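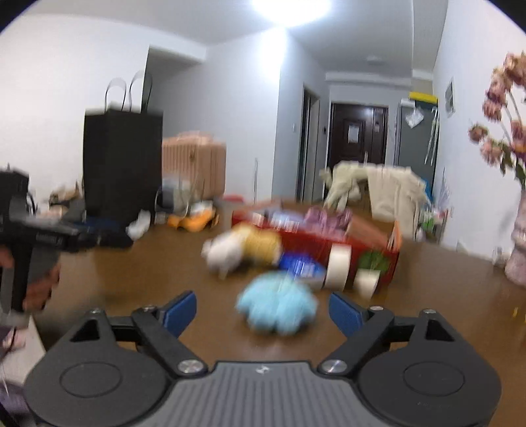
Favbridge swap table moves to longer hours for August

The household swap table in Favbridge will stay open until 8 p.m. through August, after 237 items changed hands in its last round. The round before that saw 177.

The table is set up in a home on the Ernilum side of town and is open to anyone in Favbridge who has something to pass on. It works simply. People bring clean, usable things they no longer want, leave them on the tabletop and take home something else. No money is involved, and there is no need to match one item with another of the same value.

Plush toys are the most common thing to come in, followed by small bathroom and desk items. A fluffy bath sponge, a roll of masking tape and a little potted plant were among the smaller pieces out on the table at the latest sorting session. Gift wrap and packaging are accepted too, as long as they are in good shape.

Sorting takes place before each opening. Toys are laid out first and checked for loose seams and missing eyes, then grouped so that children can see them from the front of the table. Small things go in or near a red box, where they are less likely to roll off or get lost under something bigger. 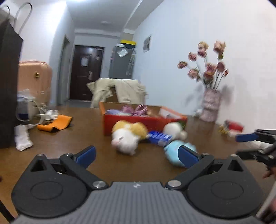

Anything left over at the end of the month will be packed up and taken to the Hatari thrift store, which has agreed to take up to 20 bags. The store has asked that soft toys be bagged separately from household goods – last time the two were mixed and had to be sorted again on arrival.

There are a few changes to the rules. Each household may now drop off 3 bags per visit. Large suitcases and furniture can't be left for swapping, as there is nowhere to store them overnight. Electrical items are also off the list for now, including cables and chargers. Opened toiletries have never been accepted and still aren't, but bath sponges are fine if they are new.

Fabric is welcome in any size. Curtains, bed linen and remnants should be washed and folded before drop-off, with a note of the measurements pinned to one corner if they are known.

Ranjbar, the hardware store on the corner, is giving out empty cardboard boxes to people who need something to carry their things in. They are stacked by the side door and can be picked up at any time during store hours.

Drop-off starts at 4 p.m. and swapping at 5 p.m. Early arrivals are asked to wait until the toys have been sorted. The August hours will be looked at again before the fall, when the table usually goes back to closing at 6:30 p.m.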